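Dishwasher recordings pass the halfway mark

The kitchen recordings at the Jallton site reached 2778 examples at the end of last week, against a target of 4000 for the first training set. Each example is one run of the arm picking up a single piece of crockery or glassware and moving it between the benchtop and the dishwasher racks, with an operator guiding it from start to finish.

Work began in January with mugs and drinking glasses only. Bowls were added once the operators were comfortable with the arm, and 471 of the runs so far are bowl runs. Shallow bowls take the longest to record. The fingers have to come down over the rim at the right angle, and a small error there usually means starting the run again. Failed runs are kept and labelled separately - the Gruseck team wants them for a later comparison.

Operators have been asked to change the layout between runs. That means moving the starting spot on the bench, swapping the items already in the rack and leaving ordinary kitchen things where they are. The first model, trained on tidy benches at Ocampo, did poorly as soon as a jar or a vase was nearby.

Recording continues with 2 shifts a day. The next review is on Tue 14 March at the Stanudano office, and anyone who wants to suggest items for the next round should send a list to the project inbox before then.

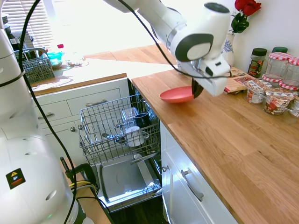
The arm at the rim of a bowl on the benchtop, next to the open dishwasher.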